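How I Finally Got My Long Putts Close

Posted in: Short Game

Last season I wrote down every putt I hit for a month and added them up at the kitchen table. My average was 37 putts a round. I was hitting the ball fine off the tee and then giving it all back on the greens, mostly by leaving my first putt eight feet short, or running it ten feet past, and then missing the next one too.

So I spent the winter working on distance control, and that's what I want to walk you through. You don't need lessons or a fancy mirror thing with strings on it. You need a putter, a few balls, some tees and a practice green. I do mine at Wesov, my home muni, where the practice green is slow, bumpy and free!

Before you start

Get to the green when it's quiet. I like 6 in the evening, once the leagues have teed off and I can have a whole side to myself. Bring three balls of the same kind you play with. I used to grab whatever was in the bottom of the bag, and a rock-hard range ball comes off the face way faster than the soft ones I play on the weekend — so I was practicing one speed and playing another.

Eat something first, too. I putt terribly when I'm hungry (ask anyone in my Skola Cup group) and I get quick with my hands. 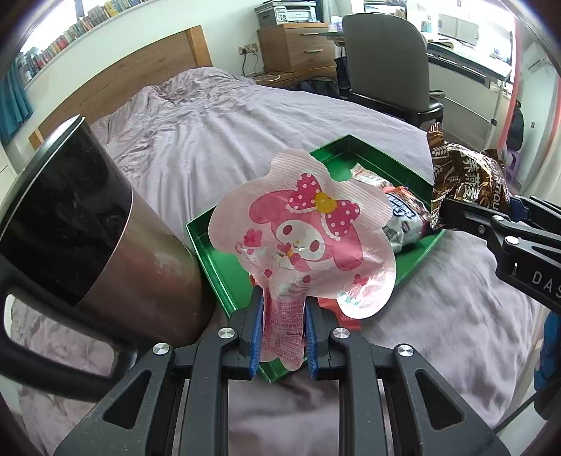
Now pick a flat stretch for the first part. Flat-ish is okay. What you don't want is a big slope, because then you're reading break and judging speed at the same time and you won't know which one you got wrong.

Step 1: Find your stock putt

Drop your three balls and forget about the hole. Make a stroke that feels like nothing at all, no extra hit, feet together, back to your right foot and through to your left. Do the same with the other two balls. Then walk it off to where they stopped.

That's your stock putt for the day. Mine at Wesov is 7 paces. When I played Kalniņš in May, where the greens are slick as a countertop, the very same stroke went so far I thought I'd hit a sprinkler head. If your three balls end up all over the place, keep going until they finish close to each other. It took me most of a bucket of patience the first time.

Step 2: Build the ladder

Stick a tee in the ground 20 feet away, then another one three feet past it, then another three feet past that. Putt one ball to each tee, closest first. Then go back down, farthest first. Don't hit the same distance twice in a row. On the course you never get a second try, and I think hitting the same putt over and over fooled me into believing I was good at this.

Look at the target while you make your practice strokes, not at the ball. I got this from Radymyr Stelmakh, who I got paired with one morning and who didn't three-putt all day with a putter older than my car. "You don't look at your hand when you throw a ball," he told me somewhere on the back nine. I've done it ever since.

Step 3: Change the slope

Find a hill and do the ladder again, uphill and then down. For uphill I pretend the hole is a couple of paces farther away, for downhill a couple of paces closer, and I putt to the pretend hole. My old Pralar mallet is pretty heavy, so I also choke down an inch on the steep downhill ones. Try it and see if you like it. If it feels weird, skip it.

Step 4: Finish everything

End with nine balls to nine different spots, one ball only, and putt every single one out. Write down your total. My goal is 20 or better, and if I go over I start again (or I go home, if it's getting dark). This is the part I used to skip and it's the part that made me a lot calmer over four-footers. 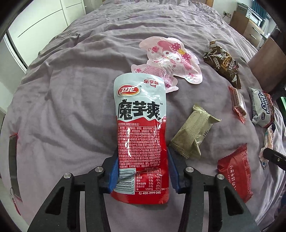 How often to do it

I do the whole thing twice a week in season and it takes up to 29 minutes, less if the green is empty. In winter I just did Step 1 on the hallway carpet. Carpet speed is nothing like grass, but it kept my stroke the same length back and through.

On a playing day I only do Step 1, a few minutes before my tee time, and then I put the balls away. Don't start fiddling with your grip on the practice green at that point. I've done it, I three-putted the first hole, and I spent the rest of the front nine trying to remember how I used to hold the thing.

If you keep leaving everything short

Check your grip pressure before you change anything else. I was squeezing so hard that the putter slowed down right before it got to the ball. Loosen up, make the follow-through a little longer than the backswing, and go back to Step 1 for a few balls before you try the ladder again.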